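Buy the Simulator Before You Buy the Arm

Small shops keep doing it backward. Arm first, then a cell to put it in, then maybe, if there's money left in the fall, some software to try things out. By then the money is gone. So is the patience.

I spent most of May going through equipment plans with shops that want a robot doing light work in kitchens and baths. Cabinet doors, fixtures, wipe-downs, fetching and placing. Three plans are worth talking about here. None of them is perfect. One is pretty good.

Hutasley first. They fit out rental units, same layouts over and over. Their first budget was a single line: arm and gripper, 93 thousand. That was it. No training time, no spare fingers, nothing for the computer that would have to run the thing. The board sent it back in one afternoon. Good for the board.

Second try looked different. They put the simulation seat at the top, 750 a month, and pushed the arm down to the second half of the year. Two seats, in fact, one for whoever builds the rooms and one for whoever runs the tasks. That split matters more than it sounds. Building a room takes days. If the same person is also running the trials then nothing gets run.

What do you get for the 750? Rooms you can wreck. Marble tile, cabinets, a faucet, a door with small panes in it, and a gripper up close to all of it. You find out early what your camera is going to see, which a lot of the time is mostly gripper. Better to learn that before you sign for a mount.

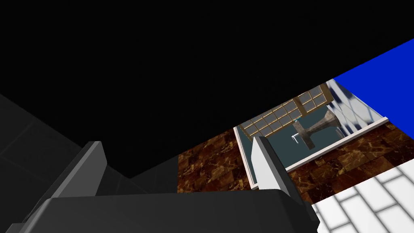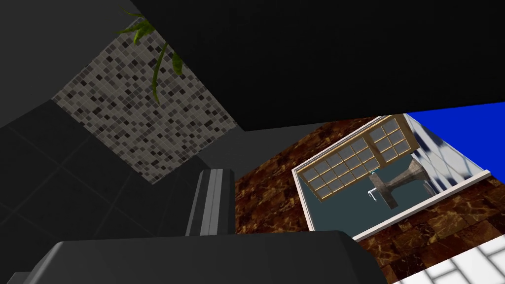
Simulated room, two views with the gripper in close. Paned panel and gray metallic piece over the teal recess in both.

Camera placement is the thing people forget to price. Wrist view is cheap to add and everybody adds it. Then the hand blocks half of what you need and you want a second camera, and a bracket, and a longer cable, and somebody to calibrate the pair. Hutasley now carries a separate line for it. They got there by looking at renders, at zero cost in hardware. Smart.

Lalov went the other way. Leased an arm right off, short term, and skipped simulation completely. Their argument: real rooms teach you faster. Maybe. But they only had one real room, a mock bathroom at the back of the warehouse, and every change to it meant a tile saw and a lost morning. They never priced the mornings. When I asked for the total cost of the mock-up there was a long pause and then a folder of receipts. Tile, grout, a vanity, two faucets, lumber. It added up. Of course it did.

To be fair to them the lease was a decent deal. Swap clause, service included, return freight covered. If your going to skip the software, at least rent.

Then Ovbridge. Biggest of the three and the slowest. They held 50 percent of the equipment money back until the simulated tasks were passing on a list they wrote up front. Open the door. Set the part down. Don't scrape the counter. Plain language, one page, taped to the wall. Half the money sat there for months and the sales reps hated it, called every week. Ovbridge did not move.

I like that plan best. It has holes. A simulated counter is only as good as the numbers behind it, and friction is the number that is usualy wrong. A gripper that holds a part fine on screen can drop it all day in a real kitchen. So the Ovbridge plan has a real-world check before the rest of the money goes out, on a borrowed bench with real doors and real hardware. Short list, same tasks.

There's also a report going around these shops, the Kuhlmann worksheet, a spreadsheet really. Get a copy if you can. It makes you fill in the boring rows: power drops, floor anchors, insurance, the hours your best installer will lose to babysitting. The last one is always blank when I see it. Fill it in first.

Few more things, quick, from my notes.

Ask for the gripper model file before you ask for the gripper. If the vendor can't send one, your seat is worth a lot less.

Price spare fingers. Price them twice.

Get export rights to the rooms you build. Hutasley almost didn't, the contract had the rooms staying with the software vendor if the seats lapsed. They caught it on the last read.

Don't let anyone bundle training with install. Install slips, then training slips, then you own an arm under a tarp.

Hutasley signs for its arm later this year if the tasks keep passing. Lalov's lease is up for renewal and they're now asking about seats. Ovbridge still has its half in the bank.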